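Capítulo 7

El envoltorio y la pieza: fundamentos del envasado individual de caramelos

Objetivos del capítulo

Al finalizar el estudio de este capítulo, el alumno deberá ser capaz de:

Distinguir el envase primario del envase secundario y del embalaje de transporte.
Describir los principales tipos de cierre empleados en la confitería de azúcar cocido.
Relacionar la forma de la pieza con la elección del material de envoltura.
Organizar la información impresa de un envoltorio de pequeña superficie según su jerarquía.

7.1 Introducción

En los capítulos anteriores se estudió la cocción de los jarabes, la incorporación de ácidos y aromas y el enfriamiento de la masa hasta el punto en que admite el moldeo. La pieza que sale del molde es, desde el punto de vista de la formulación, un producto terminado. Desde el punto de vista comercial e higiénico no lo es todavía. El caramelo duro absorbe la humedad del ambiente con facilidad; expuesto al aire, su superficie se vuelve pegajosa, pierde brillo y, con el tiempo, puede recristalizar. El envoltorio individual retrasa este proceso y evita además que las piezas se adhieran unas a otras dentro de la bolsa o del expositor.

A esta función protectora se suma otra de carácter informativo. La mayor parte de los caramelos con palo se vende por unidades, a menudo fuera de su caja original, en mostradores donde conviven sabores y marcas muy diversos. En tales condiciones, el envoltorio es el único soporte con que cuenta el fabricante para comunicar el sabor y la identidad del producto. El comprador decide en pocos segundos, y con frecuencia es un niño que todavía no lee con soltura. De ahí la importancia del color.

7.2 Tres niveles de envase

Se denomina envase primario al que está en contacto directo con el alimento. En el caso que nos ocupa, se trata de la lámina que recubre la cabeza del caramelo. El envase secundario agrupa varias unidades: la bolsa, el estuche, el bote de mostrador. El embalaje de transporte reúne a su vez los envases secundarios y los protege durante el almacenamiento y la distribución. El presente capítulo se ocupa casi exclusivamente del primero; los otros dos se tratarán en el capítulo 8.

Conviene advertir que los tres niveles no se proyectan de forma independiente. Una lámina demasiado rígida puede abrirse por presión cuando las unidades se apilan en un bote; una lámina demasiado fina puede perforarse con el extremo de los palos vecinos. El taller de la confitera Hae-won Woo en Comthorpe, cuyo proceso se seguirá a lo largo de esta unidad, realiza por ello las pruebas de cierre con el bote lleno y no con piezas sueltas.

7.3 Geometría de la pieza y comportamiento de la lámina

Envolver una superficie redondeada con un material plano obliga a resolver un exceso de lámina. En un caramelo rectangular, ese sobrante se pliega en los extremos. En una cabeza redonda provista de palo, se conduce hacia abajo, se frunce en la base y se retuerce alrededor del propio palo, que actúa como eje del cierre. La torsión cumple así dos cometidos: sujeta la envoltura y cubre la zona de unión entre el caramelo y su soporte, que es el punto más expuesto a la entrada de humedad.
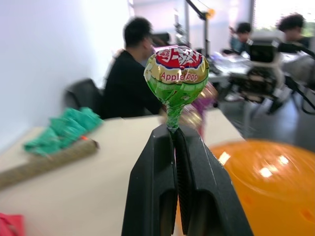 La calidad de este cierre depende de la memoria del material, es decir, de su capacidad para conservar la deformación recibida. Las láminas metalizadas y el papel encerado retienen bien la torsión. Otras películas plásticas tienden a recuperar su posición inicial y requieren un punto de calor, un adhesivo o una anilla que las fije. El número de vueltas influye también en el resultado: una torsión escasa se deshace con el roce, mientras que una excesiva desgarra la lámina en la base de la cabeza.

7.4 Jerarquía de la información impresa

La superficie visible de un caramelo con palo es reducida y, además, curva. Los textos situados cerca de la base quedan deformados por el fruncido, por lo que la denominación comercial suele reservarse para la parte superior o para la franja central, donde la lámina permanece más tersa. Una solución habitual consiste en dividir la cabeza en bandas de color. En un caramelo con la leyenda «Apple pop», por ejemplo, el verde domina el conjunto y remite a la manzana, una banda roja en la zona alta lleva caracteres chinos en blanco y una franja dorada, inmediatamente inferior, recoge el nombre en inglés en letras rojas. Las pequeñas ilustraciones de aspecto similar a una manzana ocupan la mitad inferior, en la que una ligera deformación perjudica menos a un dibujo que a una palabra.

El empleo de dos sistemas de escritura plantea una dificultad añadida, pues cada uno exige un cuerpo mínimo distinto para resultar legible. El diseñador Gil-soo Bae, responsable de la línea Clidameo, recomienda componer en primer lugar el texto de trazo más complejo y ajustar después el resto —incluidas las ilustraciones— al espacio disponible.

7.5 Control del cierre en el taller

El control se efectúa por muestreo. En el taller de Comthorpe, de cada lote de 1,000 unidades se retiran 19 piezas y se someten a tres comprobaciones: inspección visual del fruncido, tracción suave de la lámina y giro de la cabeza sobre el palo. Las piezas que presentan huecos en la base se separan y se vuelven a envolver. No se admite reutilizar la lámina retirada, aunque su aspecto sea correcto.

Términos clave

Envase primario. Fruncido. Cierre por torsión. Memoria del material. Superficie útil de impresión.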